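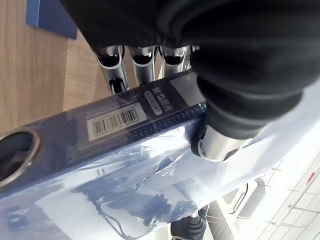 Buy the binders last, Emese Rácz told me, after you've sorted every single scrap of paper, or you'll end up with too many of the wrong size. Great advice! I had already bought the binders. I'd been looking at the one in navy blue, still in its shrink-wrap with the barcode label on the spine, and feeling very pleased with myself.

So, the paper. I have been putting this off since December, when the drawer where I keep (okay, shove) everything stopped closing. Bank letters, warranty cards, the manual for a coffee grinder I gave away, knitting patterns, dental bills. I dumped the whole drawer out and started making piles, and by lunchtime I had 20 of them, which is way too many piles. Nobody needs one for "envelopes that might be nice."

I got it down to 4: house, health, taxes, and a last one I'm calling Everything Else until I think of a better name. And I did it all on the floor, on my knees, like a kid with baseball cards, because the desk just isn't wide enough
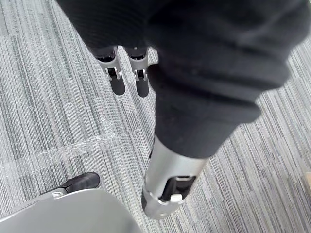

and you can't shuffle piles around when they're hanging off the side of something. The downside is my knees. The other downside is that receipts have no weight to them at all, and every time I got up for more coffee the health pile moved over to visit taxes. Next time I'm using clothespins.

Marcelino Salcedo left a comment on my last post asking if I scan things first. Yes for receipts, no for anything with a signature on it. I tried scanning everything once and got through 80 pages before I gave up and made soup.
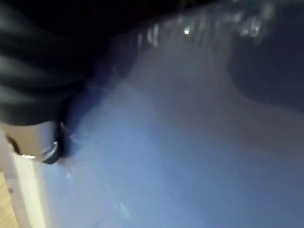

Stuff waiting to be dealt with needs a home of its own, and I've finally accepted that a stack on the corner of the desk isn't one. I want something with sides, so nothing slides out the minute I turn my back. A pale blue like this is good for a room with this much gray and black in it, and I like a raised, curved rim. Matte was the right way to go too, even with a few faint streaks and smudges across it. I'd wipe those off with a damp cloth and call it done.

Still to do: labels. I want to write them by hand, but my handwriting goes downhill after the third word, so I may give in and print them. Hole punching is also ahead of me, and I'm saving that for an evening with a long movie.

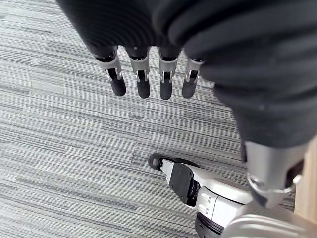
Floor level, with a sliver of light wood off to the right.

If you have a system for instruction manuals, please tell me what it is. Mine are in a tote bag on the doorknob.

Home | Posts | Tidying | Kitchen | About

This site uses cookies to remember your preferences. Accept | Settings

Contact | © Etelka Vass | Back to top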